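Running a Motorsport Event, Unit 2: Who Pays for the Grandstand?

Handout for the September group. Bring it with you; the spare copies went last year and have not been seen since.

A circuit makes its money from a short list of things: tickets, hospitality, camping, parking, and the burger that costs more than the parking. The television money, in most series, goes to whoever owns the series. Students who arrive thinking the promoter gets a cut should read that sentence again.

Our case is the Rostirar Hill Sprint, a club event on a closed road. Remigiusz Kaczmarczyk ran it for years and has lent us his accounts, coffee rings included. In the year we are using, the event sold 2,187 tickets and took 34 entries. Work out which of those two numbers paid for the ambulances.

Fixed costs come first. Barriers, medical cover, marshals' lunches and the road closure order cost the same whether the banking is full or occupied by one man and a flask. The main grandstand, hired from Kaczorowski, has 400 seats and is charged by the stand. An empty seat is therefore a seat you have paid for twice, once in money and once in the local paper.
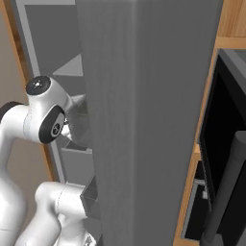

Grey pillar with a white robot arm behind it, computer rendering.

Variable costs are smaller and more annoying. Wristbands, toilets, shuttle buses and litter all rise with the crowd, though never in step with it. Toilets in particular come in batches, and the batch is always one short.

Then there is the question of when to cancel. Gurska, who supply the barriers, want their deposit early and keep it. The insurers at Nuvbridge pay for some kinds of weather and not others, and you will enjoy finding out which from the policy wording. Draw up a table of dates against money already lost. The point where cancelling costs more than running is usually earlier than people expect.

Reading: Aiguo Wan's notes on ticket pricing, sections 1 to 3. Section 4 is about karting and can wait.

For the seminar: one page on whether Rostirar should drop the grandstand. Show your sums. We start at 9.30, including those of you who park badly.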